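3.2 Parcel handling and damage at small-town pickup points
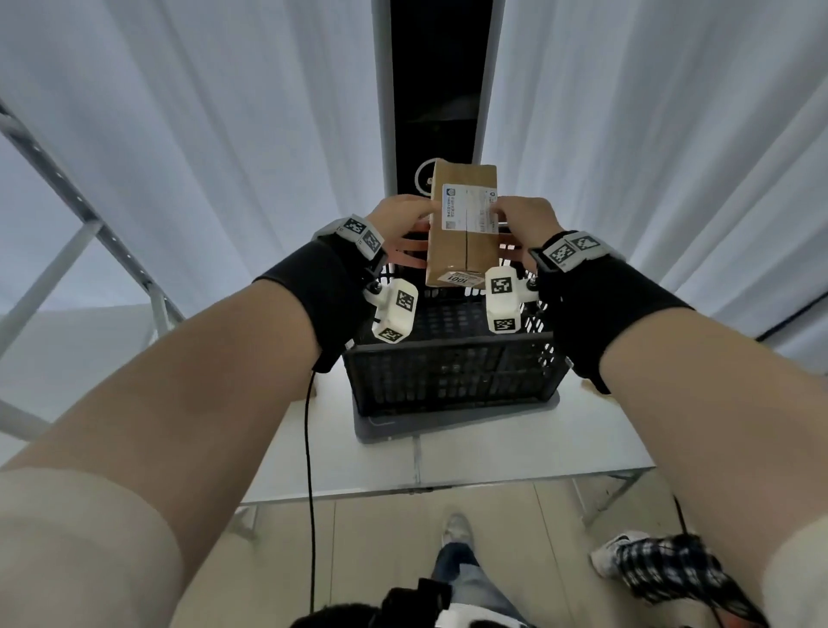 Figure 2. A carton with a taped center seam and a shipping label on the front face, held upright with both hands.

The second part of the study looked at what happens to parcels between the delivery van and the customer. We worked with two pickup points, one in Tudport and one in Weltside. Both are run from the back of existing shops, and neither has a sorting belt or a separate storage room. Parcels are carried in by hand and placed on open shelves until they are collected.

We followed 1000 parcels through the two sites. Each was checked on arrival and again at pickup, using the same damage form as in Section 3.1. The form records crushed corners, open seams, punctures and labels that can no longer be read. Parcels that arrived already damaged were kept in the sample but were not scored a second time for the same fault.

At pickup, 52 parcels had new damage. Of these, 28 had crushed corners, and the rest were split among the other three types. Tall, narrow cartons did worse than flat ones at both sites. Shop staff told us that these cartons tend to be stood on end to save shelf space, and that they fall when a neighboring parcel is pulled out. Seam failure was less common than we expected from the Laaksonen packing trials, where cartons were dropped from a fixed height and not stored under load.

The Weltside site changed its shelving in February, when the deep shelves were replaced with shelves 60 cm deep - a change the owner had planned before our study began. Parcels could then be stored in a single row. We report results from before and after this change separately in Table 4, as the two periods are not directly comparable.

Label faults need a separate note. The Gevwood scanning software used at both sites accepts either the printed code or a number typed in by hand, so a torn label did not always delay the customer. Staff recorded the fault only when both methods failed. Our count of unreadable labels is therefore likely to be low, and we do not use it in the cost estimates in Section 4.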